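The hand that teaches

At Tirley, the working day starts with somebody picking up a gripper and doing a chore. The tool is held in one hand and has two fingers at the end and a wide-angle camera. Whoever has it opens the fingers, closes them on a container, carries it to a shelf, lets go and starts again. The camera records the lot.

A good shift produces 200 of these recordings. By the end of the week they have been sorted, trimmed and fed to a program that will try to do the same chore with a robot arm.

Othmane Hamdy runs the collection side of the company. Before that he spent five years programming arms in a packaging plant, where every movement was typed in as a point in space. If a carton turned up a few centimetres to the left, the arm closed on air.

"You could spend a month on one station," he says. "Then the customer would change the carton and you'd be back on the Monday."

Showing the robot is quicker, though it brings its own labour. Tirley uses two methods. The older one is remote control: an operator sits at a pair of small arms, and a pair of full-sized arms across the room copies every movement. The rig is called Skusano, and the people who use it complain about their shoulders. There is a slight delay between the operator's hand and the robot's, and no sense of touch, so people tend to work slowly and grip too hard. The robot learns that as well.

The hand-held tool, the Tazi, came later. There is no arm attached to it, so it can be carried anywhere a person can walk, and the person holding it moves at something close to normal speed. 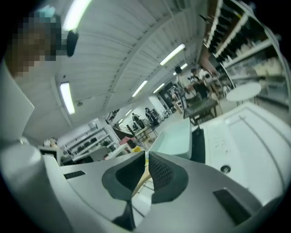
New collectors get a week of practice before any of their recordings are kept. Most of it goes on unlearning. People holding the Tazi for the first time turn their wrist in ways an arm can't follow, or steady an object with their free hand without noticing. Both mean the recording is thrown out. So does covering the lens with a sleeve.

Hamdy keeps a tally of what gets rejected and why. In October the figure was 33 per cent, which he thought was too high, and he changed the training so that collectors now review their own footage before lunch. Seeing it played back does more than being told, he says. One collector had been nudging every container with her knuckle before she picked it up and had no idea.

Mistakes are not always discarded. A dropped object that is picked up again and put where it belongs can be worth more than a clean run, as the robot will drop things too and needs to have seen what comes next. Collectors are asked to leave those in and carry on as they normally would.

Variety is the other rule. Forty-six recordings of the same cup on the same table will teach a robot about that cup and that table. The daily sheet tells people to shift the furniture, change benches, swap shelves and work from both sides. It also tells them to hand the tool over regularly, so the robot doesn't pick up the habits of one person.

The first customer to try the results was Flasivia, which packs orders of skin cream and soap. Its trial covered a single job, moving tubs from a bench to a shelf. The arm managed well with upright tubs and poorly with any that had tipped over. Tirley's answer was two more weeks of collecting, nearly all of it tubs lying on their sides.

Hamdy does not expect the hand-held tool to replace remote control altogether. Jobs that need two arms working closely together, such as folding a carton, are still done on Skusano, where the operator is limited to what the robot can reach. For picking and placing he would choose the Tazi every time.

The pay is by the hour and not by the recording. They tried it the other way for a short while and the quality fell off within days.

More in Work and Machines
Why the night shift kept its paper logbook
Learning to weld at fifty
The repair shop that only does sewing machines
What a warehouse sounds like with the belts off
Letters: your replies on self-checkout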